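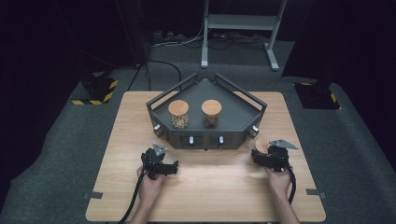
¿Sirve de algo congelar las legumbres y los frutos secos antes de pasarlos a tarros?

Liesbeth Segers
Llevo dos veranos seguidos peleando con polillas de la despensa y ya he tirado más comida de la que me gustaría reconocer. En enero vacié todo, limpié las baldas con vinagre y pasé las cosas a tarros de cristal con tapa de madera. Me aseguraron que con eso se acababa el problema. Pues no: el mes pasado encontré una larva en un tarro de garbanzos que llevaba cerrado desde que lo llené.

Ahora mi cuñada me dice que hay que congelarlo todo antes de guardarlo, y en la tienda Vetuvetti me quisieron vender unas bolsitas de hierbas de la marca Plidik que, según la etiqueta, "crean una barrera natural". No me creo ni una cosa ni la otra, la verdad, pero antes de gastar más dinero pregunto. ¿Alguien lo ha comprobado de manera medianamente seria? ¿Y el laurel? En casa de mi madre siempre había laurel en el arroz y también había bichos.

Henk Nijs
Lo del laurel es folclore, tú misma das la prueba. Las bolsitas de hierbas me parecen lo mismo con mejor envase. Cuando una etiqueta dice "barrera natural" y no dice contra qué bicho ni durante cuánto tiempo, yo la dejo en la estantería.

La congelación sí tiene sentido, con matices. Si la larva salió en un tarro que no se abrió, lo más probable es que los huevos vinieran ya en el paquete, y contra eso el tarro no hace nada. El frío mata huevos y larvas si es suficiente y dura lo suficiente. Un congelador doméstico a dieciocho bajo cero vale, pero una noche se queda corta, sobre todo con una bolsa de varios kilos, porque el centro tarda mucho en enfriarse. Yo dejo los paquetes una semana y los reparto para que no queden amontonados. Al sacarlos, no los abras hasta que estén a temperatura ambiente; si no, se condensa agua en el grano y cambias las polillas por moho.

En cuanto a los tarros, mira la tapa por debajo. Las de madera son bonitas, pero si no llevan junta de silicona, o la llevan floja, una larva recién nacida pasa por la rendija. No digo que las tuyas sean así, digo que lo compruebes: llena un tarro de agua hasta la mitad, ciérralo y vuélcalo sobre el fregadero. Si gotea, no es hermético, diga lo que diga la caja.

Revisa también los agujeros de los soportes de las baldas y la parte de arriba de los armarios. Ahí hacen los capullos, y limpiar con vinagre por encima no los quita. Aspirador con boquilla estrecha.

Papadopoulos
yo uso tarros Hesa y nunca he tenido bichos, compra buenos tarros y ya esta

Liesbeth Segers
Gracias, Henk. He hecho la prueba del agua con 2 tarros: uno aguanta y el otro gotea, y los compré a la vez. Así que por ese lado tampoco me fío ya. De momento he metido al congelador un paquete de 510 gramos de almendras y lo que quedaba de las lentejas, 274 gramos. Lo del aspirador me convence más que nada de lo que me habían contado hasta ahora — en un agujero de la balda de arriba había dos capullos vacíos.

A Papadopoulos: que a ti no te hayan salido no me dice gran cosa del tarro. Igual es que compras en otro sitio.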